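Kitchen Prep Area Checklist, With My Comments
Brinberg Community Kitchen, prep room 8
Filled in by Thérèse MacLeod, July 1, 2024

I do this walk-through at the start of the month and I type up my comments afterward, so forgive the rambling. Marks are OK, FIX or WATCH. If something says FIX, there's a name next to it, and if it's your name, please don't wait for me to chase you!

1. Floor and walkways: OK
Clear from the door to the back sink. The mat by the sink has started to curl at one corner again (I flattened it with my foot and it popped right back up). I'm leaving this at OK for now, but we should order a new one before somebody catches a toe on it.

2. Hand sink: FIX (Fortin)
Hot water was fine, 93 degrees at the tap after a short run. Soap was full. Paper towels were empty and the spare roll was sitting on top of the fridge where the shorter half of us can't reach it. Spare roll lives under the sink, please.

3. Knives, condition: OK
All of them went out for sharpening in the spring and you can still tell. I tried the big one and the two small ones on a tomato and got clean slices every time. The little serrated one has a loose handle, so I pulled it and put it in the office drawer with a note on it. Don't go get it back out, I know it's everybody's favorite.

4. Knives, handling: WATCH
My usual speech. Fingertips curled under on the hand that holds the food, other hand well away from the path of the blade, and when you stop cutting, the knife gets laid down flat with the whole handle on the board or the table. Handles poking out past the front of the board get bumped by hips and aprons. I've done it myself and I've got the scar on my shin to show for it.

5. Cutting boards: WATCH
Wood for vegetables and bread, the colored ones for meat and fish, same as always. The wooden boards are in decent shape but they're getting thirsty, so they need a coat of oil this month. Check for wobble before you start. A damp cloth underneath fixes most of it, and if the board still rocks, swap it for another one. 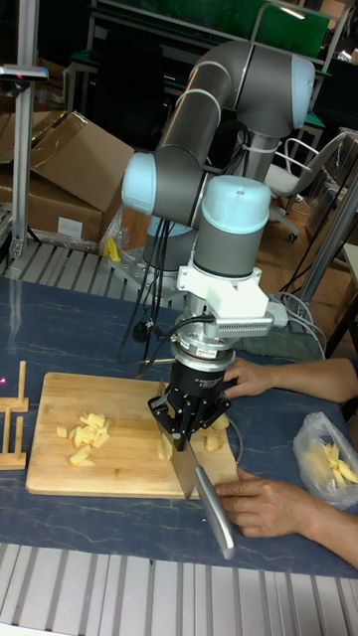 While we're on boards, please scrape the finished dice into a bowl before the pile gets big. With potatoes especially, people let the cubes build up on one side and then run out of room for the chunks they still have to cut, and that's when the knife work gets cramped and sloppy. A bowl at your elbow makes the whole job nicer, and it saves you picking cubes up off the floor later.

6. Bagged and pre-cut food: FIX (Drorness crew)
Bags closed, labeled and dated, and kept off the cutting side of the table until you need them. I found two bags in the fridge with no date on them at all. They looked fine! I threw them out anyway. Keep the marker on its string by the fridge door.

7. Fridge temperature: OK
Display said 38, my own thermometer said 38, and that makes me happy. Log sheet was filled in for every day but one.

8. Outlets and cords: WATCH
Nothing frayed, nothing near the sinks. Cords on the big table should run off the back or the side and never across the spot where someone's chopping. The Plekex mixer has a cord that's too short for where it sits, so people keep dragging the mixer forward. I'd like to move it one outlet over and see if that settles things.

9. Fire extinguisher and blanket: OK
Needle in the green, pin in, tag current. Tag number is 281 if anyone needs it for the insurance form.

10. First aid box: FIX (me)
We're down to a handful of the blue bandages, so I'm buying a box of 50 this week. Burn gel expires soon, and I'll pick that up on the same trip. The scissors have wandered off again. If they're in your apron, no questions asked, just drop them back in the box.

Next walk-through is at the start of next month. If you spot something before then, write it on the sheet by the door and put your initials next to it so I know who to ask.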